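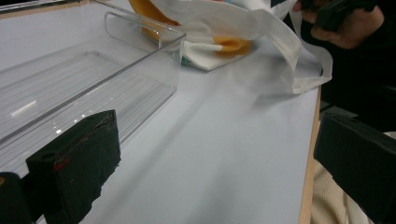
Fulgencio Rosales wrote back after the August run of this talk and said I'd skipped the hardest part, which is what you do when the other person in the house doesn't want to get rid of anything. Fair. So that's in now, near the end. Remind me if I run long and try to cut it.

OPEN
Hi, thanks, phones off if you can. Who moved in the last 2 years? Hands. Who still has a box from that move they haven't opened? (wait for the laugh, don't talk over it)
Talk is called Less House. Not a minimalist. Own too many coats. Say that early.

THE ROMHOLM APARTMENT
Moved from the Padura place to Romholm with 66 boxes. Labeled every one. Labels were useless – "misc kitchen," "misc desk," "misc."
Half of them went straight in the hall closet and stayed there. Couldn't open the door all the way for most of a year.
Went out and bought bins first. Big mistake, biggest one I made. Bought bins, then looked for stuff to go in them. Stores love you for this.
Click.
Order should be: pull it out, sort it, let go of what's going, measure the shelf, THEN buy. Say it twice. People write this one down.

SORTING
One drawer at a time. Not one room. A room is a weekend and a fight.
Put like with like before you decide anything. You don't know you own 11 pairs of scissors until they're in one pile. I did. Eleven. Kept four, should of kept two.
Timer helps some people. Makes me mad. Mention both.
Don't start with photos or letters. Ever. Start with the bathroom cabinet, old sunscreen, hotel soap. Easy stuff gets you moving.
Keep / goes / don't know. The don't know box gets a date written on the lid. When the date comes you look once more and then it leaves.
Somebody always asks about the date. I use three months. Six if it's winter gear.

CONTAINERS (keep this short, they want it to be the whole talk)
Clear for things you hunt for. Solid for things you don't want to look at, cables, tax stuff.
Straight sides waste less shelf than sloped sides. Bring tape measure up here and show the depth thing – most people measure width and forget depth. Pantry shelves are deeper than you think, stuff dies at the back.
Lids: only if you stack. Otherwise the lid is one more step and the kid won't do it. You won't either.
Leave some space in each one. A full bin means the next thing lands on top of it.
Labels on the front AND the short end.

PAPER
Ugh. Go quick.
One tray. Open mail standing up, next to the recycling. Anything that needs doing goes in the tray, tray gets emptied once a week, I do it with coffee before 9.
Manuals: toss nearly all of them, they're online. Keep the one for the boiler.
Scanning – I used Vostudeo for the old photos and it was fine, slow. Don't get pulled into a software discusion here, take it to the break.

THE OTHER PERSON (Fulgencio's bit)
You can't sort someone else's things. Not while they're at work, not "just the obvious junk." They will find out and then nothing leaves the house again.
Do your own stuff where they can see it. Don't comment on theirs.
Give them a space that's all theirs, with a door if possible. Our deal: the shelf over the washer is off limits to me. It's awful. I don't look up.
Shared stuff, ask about one thing at a time. "Do we use this?" works better than "why do we have this?"
Kids: let them pick what stays, not what goes. Changes the whole mood.
Parents' house is a different talk. Say so or the questions will eat the rest of the hour. If pushed, tell the Sandoval street story, the short version, the piano and the brother. Skip the part about the garage.

MAINTENANCE
It comes back. Tell them. Mine came back twice.
Ten minutes before bed, surfaces only. No deep stuff at night.
A bag by the front door for things leaving, and when it's full it goes in the car that same day. Otherwise you've just made a new pile, with handles.

CLOSE
Homework: one drawer tonight. Junk drawer is fine.
Sheets are on the back table, take two. Email's at the bottom, I do answer, just slow.
Questions. Repeat the question into the mic!! forgot last time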